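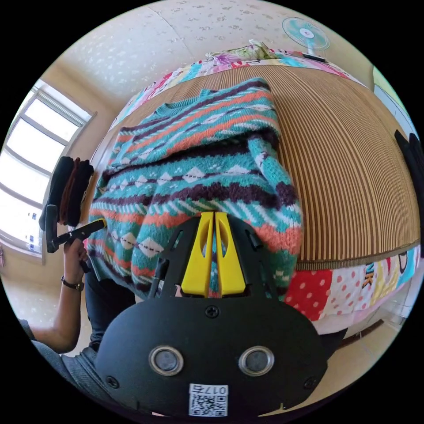
# Folding a heavy patterned sweater for shelf storage

**Petholm Community Help – Household and Clothing – Laundry, Folding and Storage**

**Posted by Hadiza Haruna, October**

I would be grateful for guidance on the correct way to fold a thick knitted pullover that must be kept on a shelf for several months of the year. I have read the general folding page on this site. It deals mainly with T-shirts and dress shirts, and the method given there has not served me well with heavier garments.

The sweater is a crew neck with a ribbed collar. The body is teal, with horizontal bands of coral, dark purple and white, and there are rows of white diamonds between the bands. It is considerably bulkier than anything else I keep on the same shelf, which is otherwise given over to dark everyday clothing that folds flat and stacks without difficulty.

The shelf is in a Stakari wardrobe and measures 49 cm across and 46 cm from front to back. I cannot move it up or down. Folded by the method on the general page, the sweater fits the width well enough but is too tall at one side, where both sleeves lie on top of each other. Anything placed on it slides toward the lower side within a day or two.

My present practice is as follows:

1. I lay the sweater on the bed and smooth it by hand from the collar down.
2. I fold one sleeve back across the body and let the cuff run down toward the hem.
3. I repeat this with the other sleeve.
4. I fold the whole in half from the bottom.

I do my folding on the bed, on top of a woven mat that stays there throughout the year. I find the mat helpful with cotton, which slides over it easily, but I am less certain that it suits a knit. On one occasion a loop caught on the edge binding of the mat and I had to work it back through with a blunt needle.

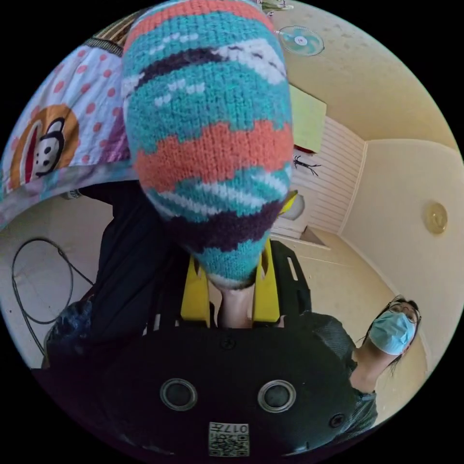
*The knit at close range, with the stitches visible across the turquoise, coral, white and purple bands.*

My particular concerns are these. First, I should like to know whether the sleeves ought to be folded straight across or turned down at the shoulder. Second, I have been advised by a relative to roll the sweater in the same way as one rolls a towel, and I would like to hear from anyone who has done so over a full season. Third, when the garment came off the shelf last spring there was a hard crease across the chest, directly through a row of diamonds, and it remained visible for some weeks. I would prefer to avoid a repetition.

I do not wish to hang the sweater. I lost the shoulders of a cardigan that way. I would also prefer not to buy a storage box unless it is truly necessary.

Thank you in advance for any assistance.

---

**Reply from Tamuno Textile Care Desk**

Thank you for a clear account of the problem. The desk receives similar inquiries each fall, and the uneven stack you describe is nearly always a matter of sleeve placement. The order of steps set out below is the one used in our evening folding class.

**Preparing the garment**

Store the sweater clean and completely dry. Turn it face down before folding, so that the front of the sweater ends up on the outside of the finished fold. Most people work with the front facing up, as your list suggests, and this places the sleeves over the chest pattern. Smooth the body from the center toward the side seams with flat hands. Do not pull at the hem to straighten the bands. A banded knit shows every small distortion, and it is tempting to correct a slanting stripe by tugging one corner; lift that side and set it down again instead.

**Folding the sleeves**

- Bring one side of the body in toward the center line, together with its sleeve.
- At the shoulder, turn the sleeve down so that it lies parallel to the side of the sweater. The cuff should point to the hem.
- If the cuff extends past the hem, fold it back on itself. Keep the ribbing flat.
- Do the same on the other side. The two sleeves should lie next to each other, with neither one on top of the other.

This last point answers your first question. A sleeve folded straight across the body adds its full thickness to the opposite side, and two of them folded in that way will produce the slope you have noticed.

**Folding the body**

For a thin sweater, a single fold in half is sufficient. For a thick one we recommend folding in thirds, beginning at the hem. The folds then fall above and below the middle of the chest, and each of them is softer than one fold down the center. Lay a sheet of plain white tissue inside each fold. Tissue rolled loosely into a tube is better still, if you have enough of it.

You should find that the finished bundle sits well within a shelf of 49 by 46 cm. Place it with the rounded fold toward the front. If there is some width left over, leave it empty. Our general advice is that a shelf holding knitwear should be no more than 80 percent full.

**Position in the stack**

The heaviest garment belongs at the bottom. From your description, the dark clothing is the lighter part of the shelf, and it can be placed on top of the sweater as long as the pile remains low. Should you wish to keep the sweater separate, stand the flat-folding clothes upright, side by side, at one end of the shelf, and give the other end to the knit.

**The mat**

A woven mat is acceptable as a working surface if the weave is smooth and the binding is in good repair. Run a pair of old stockings over the binding; if they catch, the sweater will catch as well. A cotton sheet or a large pillowcase laid over the mat will settle the matter. The same applies to watch straps and bracelets, which are the most common cause of pulled loops in our class and should be taken off before handling open or loose knitting.

We would advise refolding the sweater once during the months of storage, along slightly different lines.

---

**Reply from nodach_linen**

Rolling is satisfactory for travel and I use it for that purpose. I would not recommend it for a shelf. I kept two pullovers rolled from spring until fall in a drawer made by Nodach, and while there was no crease in either, the ribbing at the hem of both had stretched and did not go back until they had been washed. The rolls also come undone on an open shelf whenever one is removed.

If Ms. Haruna nevertheless wishes to try it, roll from the collar to the hem and do not roll tightly.

For the existing crease: hold a steam iron above the knit without touching it, pat the area with the hand, and leave the sweater flat overnight. Check the care label first.

---

**Reply from a member, Petholm North**

I simply put mine in a pillowcase on top of the wardrobe and have had no trouble. I do not think the direction of the sleeves makes a great deal of difference.

---

**Further note from Hadiza Haruna**

I wish to thank all who replied. I have now folded the sweater face down, with the sleeves turned at the shoulder and the body in thirds, as the Textile Care Desk proposed. The bundle lies level on the shelf. It is six centimeters deeper than I would like from front to back, and on my first attempt the door of the wardrobe touched the fold. Turning the cuffs back a little farther and beginning the first fold higher up reduced this enough for the door to close.

I had tissue only for the upper fold and have used a clean cotton scarf in the lower one. Would the desk consider this a suitable substitute? The scarf is pale and has been washed many times.

I have also placed a sheet over the mat for the time being. The crease in the diamond rows is still faintly present when the sweater is held to the light, and I intend to try the steam before the cold weather arrives.

---

**Reply from Tamuno Textile Care Desk**

A pale, well-washed cotton scarf is entirely suitable. Please fold it so that its own hem does not lie under the chest, as a stitched edge can leave a line of its own.

With regard to the depth, the alternative is to bring the sides of the body in a little less at the second step. The bundle will be wider and slightly flatter, and you have the width to spare. Members with narrower shelves should follow the measurements on the page *Sweaters in Small Wardrobes*, which is listed under Storage.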